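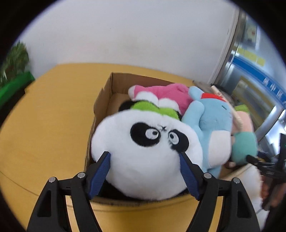 Packing table, plush goods, first carton of the shift.

11/02/2024

Entry for the packing floor at Kallent, kept by the shift supervisor.

The morning was given over to mixed plush orders. These remain the hardest cartons we handle. A panda does not hold its shape from one grip to the next, and the pads must close on the sides of the head with enough pressure to lift and not so much that the fabric slips. Staff who have packed by hand for years know this without thinking about it. Putting it into terms that the Jorkau line can use has taken up most of this season.

The hand-held grippers were in use at the table from the start of the shift. Packers now work in turns of 32 minutes, followed by a rest. The rest period was requested by the staff in writing and was approved by the plant office without change. Complaints of sore wrists have been fewer under this arrangement, although two packers still prefer the older handles and have been allowed to keep them.

At midday I met with the packing team to explain the next stage. The Laitinen cell will take over single-item cartons in December. Mixed cartons will stay with people for the present. I was asked whether the hours of the evening group would be reduced. I answered that no decision had been sent to me and that I would put the question to the plant office in those words. I did so before the end of the shift. No reply has been received.

It was also asked whether time spent with the grippers would be paid at the packing rate or at the training rate. The notice on this point is unclear. One paragraph says one thing and the schedule attached to it says another. I have asked for a corrected copy and have entered the hours at the higher rate until it arrives.

Three packers have put their names forward for the Vondetti course in cell operation. One withdrew last month and has now returned to the list, which I was glad to see. The course is held during paid hours, but cover on the floor has not been arranged. This needs to be settled before the list is sent.

Remaining for tomorrow: the order for 3000 carton liners, new gloves in the small size, and the light over the second table.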